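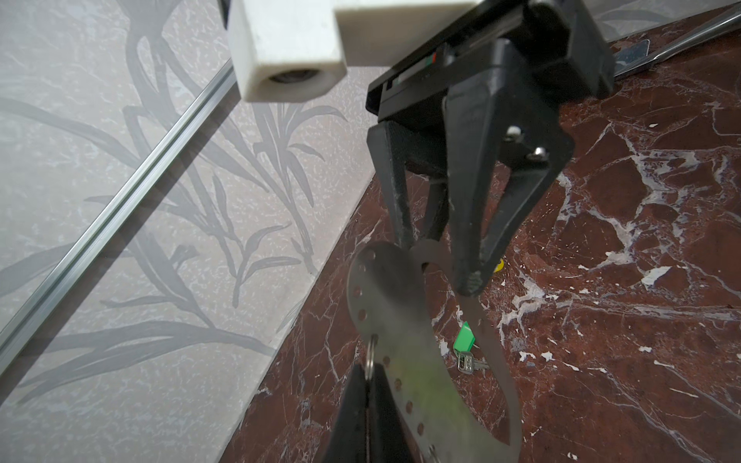 Curved plate with the split ring on, over the red marble.

5 January 2022

Key plate, second look. Bohdan Onyshchenko wants these on all the store keys by the end of the month and I am still not sold. Writing down what I think before we order anything.

Background for whoever reads this later: the Ilov store has been losing keys since November. The fix on the table is a piece of metal too big for a pocket, with a ring through it and the key on the ring. Fine. I agree with the part about being too big for a pocket. What I don't see is why it has to be this shape. Vasylenko cut the sample from their own drawing and the outline is all curves, a rounded lobe at the top, a narrow arm hooking off it and then the long sweep of the body. It looks good on a desk. A plain strip with a hole at one end would do the same job and I could cut it here before lunch.

The argument for the arm is that you can hang the plate from a nail or a rail by it. Tried that on the shelf rail. It hangs, but it swings over to one side with the key on and the arm works its way along the rail when you knock the shelf. Took the key off and tried again, better. Which tells me the balance was worked out for the plate alone, if it was worked out at all.

The row of holes down the left edge: the claim is that you can put several rings on, or move the ring until the thing hangs straight. Moved the ring up and down through a good part of the row. It makes some difference, less than I was told. The ring is a small one and it is a pain to thread, steel edge against steel wire, and I broke a thumbnail on it. Nobody in the store is going to do that twice. If we only ever use one hole then the rest are drilling time we pay for.

Edges. Vasylenko says deburred. I ran a cotton rag around the outline and it snagged twice, once inside the curve of the arm and once near a hole. Not sharp enough to cut, but it pulled threads. The note that came with the sample says "fully finished," so either they have a different idea of finished or this one got missed. Will ask. I would like to see the inside of the holes done as well, since that is where the ring rubs.

Color. There is a greenish-yellow look across the lower middle in some light. Bohdan says it is the room. I said it might be heat tint or something left on the surface. Wiped it with alcohol and took it to the window, and by the window I could not find it, so he may be right. I am not writing "he is right" until I have seen it under the bench lamp too.

The marble. Grudalmont want to know whether a dropped plate will mark the floor in the front hall, and it's a fair worry, the stone there is the dark red-brown with white and grey veins and you can't patch it. Dropped the plate on our offcut of what they tell us is the same stone, from 40 cm, flat and then on the edge of the lobe. Flat: loud, no mark I could feel. On edge: a small pale nick, 5 mm or so from where I was aiming, and it doesn't rub out. One nick from a handful of drops is not a test, and the offcut has no polish history that I know of. But I would not tell Grudalmont the floor is safe. With a rubber edge strip maybe. Without it, no.

Weight on the kitchen scale: 56 g with the ring, no key. Heavier than I guessed. The old wooden tags were 27 g and people complained about those.

What I'd want before saying yes:

— the same plate with the arm shortened, to see if it still slides on the rail
— a larger split ring, soft enough to open with a fingernail
— edges done again, and somebody at Vasylenko to put in writing what grit
— a plain strip of the same sheet as a comparison, which I'll make myself

Bohdan's answer to the plain strip is that people will throw it away because it looks like scrap. Could be. We have thrown away odder things. He also says Arkutberg have used the curved ones for a year with no lost keys. I asked how many keys they have there and he didn't know. I have written to them and will paste in whatever comes back.

Sample is in the top drawer, left side, in the envelope with the drawing. Ring is still on it. Please don't take the ring off, it took me long enough.

Still to do: bench lamp, rag test on the back face, cut the strip.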